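Sundness Finger Set, Revision C
For the Cuviritz hand-held gripper
Made by Grando

If you own an earlier Sundness set, please read this page before you order anything, because you may only need the pad kit.

What went wrong with Revision B

We loved the Revision B pads. They were soft, they were grippy, and they held an egg or a socket wrench without any adjustment at all! Then in November the workshop at Srour sent back a pair with the left pad peeling away at the tip. The adhesive had let go along the lower edge, and the loose flap had folded under the finger. On a hand-held tool that means a dropped part and a spoiled recording. On a powered arm it's a safety matter: the controller reads the folded pad as a closed grip and keeps lifting.

Jad Karam put six pairs on the bench and ran them open and closed until something gave. The worst pad began to lift at 570 cycles. The best lasted to 900, which is still nowhere near good enough for a tool people use all day.

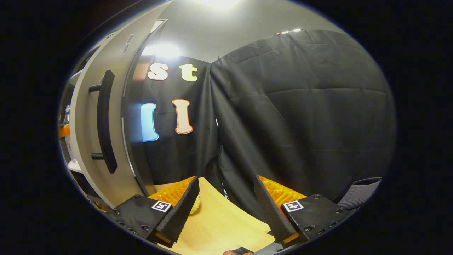
Sundness fingers on the hand-held gripper, orange pads behind the ridged black faces.

What we changed

Revision C pads are held mechanically as well as glued. A lip molded into the pad seats in a groove in the finger, so a tired glue line can't turn into a flap. Jad ran the new pads to 2000 cycles and stopped there with every lip still seated (he wanted his bench back). The finger shape is the same, so your existing calibration carries over, though we'd still check your zero position after any pad change.

We're really happy with how these feel. The grip is a touch firmer than before and small, light things are a pleasure to pick up.

Checking the set you have

Open the gripper fully and run a fingernail along the lower edge of each pad. If the edge lifts at all, stop using that finger. Don't re-glue it. We tried four adhesives and every one made the pad stiffer without holding any longer.

Take the gripper off any powered arm before you do this. Cutting the air or the motor isn't enough, as the return spring can still close the fingers on your hand.

After fitting new pads, leave the gripper open for 24 hours before the first use.

In the box

Two fingers, left and right
Two orange pads, fitted
Spare screws for the mount blocks
Hex key

Pad kit (pads and adhesive only) fits Revision C fingers. Revision B owners need the exchange kit, which we send free of charge. Write to the Grando service desk with the revision letter from the back of your left finger.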